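Paper Trails > Galleries > Desk Finds

Trade Show Catalogs, Straight off the Desk

2 min read

I love a good show catalog! Forkville has 116 of them on its shelves now, and I still get excited every time a new one lands on the desk (the fatter the better). Covers are my favorite part, so that's what this gallery is all about.

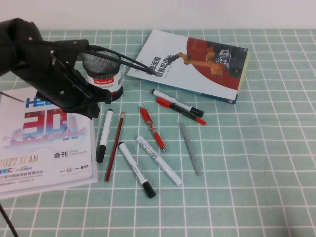 By the Paper Trails desk | Saturday, September 10, 2022

The big white one is the 2022 XI'AN show catalogue, and look at that red-and-blue 30 with the pale skyline and its pagoda-like rooftops! I'm a sucker for an anniversary-style number, and "1997 2022" sits just under the rooftops.

Its neighbor goes bolder, with a big red circle and an orange robot arm printed inside it. I'd hang that cover on a wall. The mesh pen holder is a Comix, for the stationery fans (I know you're out there).

More covers go up in November, including 5 from the Kumine box.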